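4.2 Setting up a two-person recording

Use this section once the Grudimano head unit has been charged and paired (section 3). Two people can record at the same table with one Brisus base.

Before you start

Choose a table you can reach from at least two sides. Keep the base within 300 cm of it. Small items may stay on the tabletop if they are part of the task.

1. Switch on the base and wait 60 seconds for the light to stop blinking.

2. Strap a marker cube to the back of each hand. Close the strap at the wrist until the cube no longer shifts when you shake your hand.

3. Check that the printed faces are clean. Wipe with a dry cloth only.

4. Put on the head unit and tighten the rear dial.

CAUTION: Power and data cables may cross the floor between the base and the table. Look down before you step back. Do not stand on a cable.

5. Each person takes up a place beside the table. Leave enough room to move both arms.

6. Hold your hands out in front of you, with the cubes in view of your head unit, and press Start in the Clumby app.
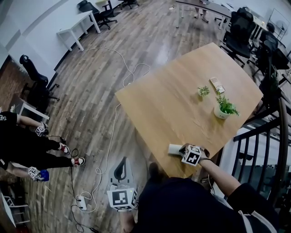 7. Stay still until you hear two short tones. If you hear one long tone, a cube was not found. Turn your wrist slightly and press Start again.

8. Begin the task. A single recording can hold up to 200 takes.

Note: Error 908 means both people have been given the same cube set. Open Sets in the app and assign a different one to the second person.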